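**House rules for two-arm assembly boards – what do you actually enforce?**

**huwprice_bench** wrote:

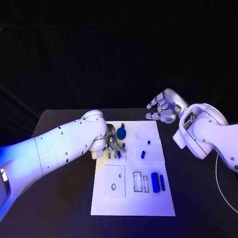

I've been asked to write up bench rules for our two-arm peg and gear work, and I'd love to hear how other people handle this before I commit anything to paper (once it's laminated, it's law around here!). My draft so far:

- Board goes back to the same start layout before every run, checked against the printed outlines.
- One arm works the board at a time. The other holds above it, hand open, until the first has let go and backed off.
- No reaching over the board while the drives are live, even to nudge a peg.
- Any run where a person touched a part gets marked as assisted.

Rule 2 is the one I go back and forth on. We logged 801 runs up to June and I wrote 32 of them up as arm-to-arm contact, nearly all of them from both hands going for neighboring parts. Am I being too strict?

– Huw Price

---

**drirken_dan** wrote:

Welcome, Huw, and what a nice clear list. I'm going to push back on rule 2, though, in a friendly way. If only one arm ever moves, you've bought a second arm to use as a coat rack. We split the board down the middle and let both work, with a strip between them that has to be claimed first. It took a while to get right, but I wouldn't go back.

---

**flores_k** wrote:

I'm with Huw on this one, at least for new operators. A claimed strip is fine when the software respects it, but under teleop it's two tired humans and a lot of optimism. Could you do it in 2 levels? One arm at a time until somebody is signed off, then Dan's way after that.

Also please add something about cables! Ours now get a look before power-on, through the full reach of each arm, and anything slack near the table gets tied back.

---

**drirken_dan** wrote:

Two levels I could live with. I still think people learn bad habits waiting their turn, but fair enough.

---

**ekira_bench** wrote:

Small thing on rule 4 – "assisted" needs a definition or everyone will use it differently. We count a touch on the board itself too, and bumping the table. The folks at Jaltis only count parts, and we spent a whole afternoon puzzling over why our numbers wouldn't line up with theirs.

---

**huwprice_bench** wrote:

Thank you all, this is so helpful. I'll take the two levels, add the cable check, and count table bumps as assisted. Dan, would you be willing to share how wide you made that strip? I'd like to try it at low speed first.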